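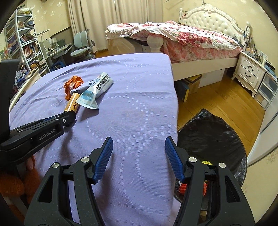
# The Second Life of the Bedspread

My grandmother's bedspread weighed more than I did when I was six. It was white cotton, knotted all over with little tufts, and after a nap it left a grid of dents on your cheek that took until supper to fade. I loved it, and then for thirty years I forgot that bedspreads existed. Like everyone I knew, I slept under a duvet and spent my mornings wrestling a cover back over its corners.

So it's a real pleasure to report that the bedspread is back, and it is coming home with texture on it!

I caught on in October, in the old mill town of Fontana, where a weekend market fills the former dye house. I went for lamps. I came home with no lamp and a matelassé coverlet the color of weak tea, bought from a stall called Clemum that stocks only bedding made before zippers took over. They had candlewick, chenille, seersucker and honeycomb weave, folded in stacks so high that you had to ask for help with the bottom ones (please ask, the good stuff is always at the bottom).

## Why texture works

A flat sheet of color on a bed can look a bit like a parking lot. Give it a raised pattern and the light from the window has something to do all day. At 7 in the morning the ridges throw long shadows, and by noon they've nearly vanished. Pale shades show this best, which may explain why the faded pinks and soft purples sold out first.

There's comfort in it too. A woven spread has some heft but lets air through, so it earns its place in July as well as January. I've kept mine on through 3 seasons and only folded it down once.

## Finding a good one

Vernow, a small mill that started weaving spreads again on looms it had kept under tarps, sells new ones from $75. Secondhand is cheaper. I paid $60 for the tea-colored one, and I've seen lovely candlewicks go for less than a pizza.

Hold it up to a window before you pay. Thin spots show right away, and so do old mends, which I'd never count against a spread. Missing tufts are easy to replace with soft cotton yarn and a big needle. Wash it cool, shake it hard, and dry it on a line if you have one. Skip the iron completely. The wrinkles belong there.

Measure your mattress first, including the depth. Older spreads were cut for thinner beds, and mine stops a hand short of the floor on both sides.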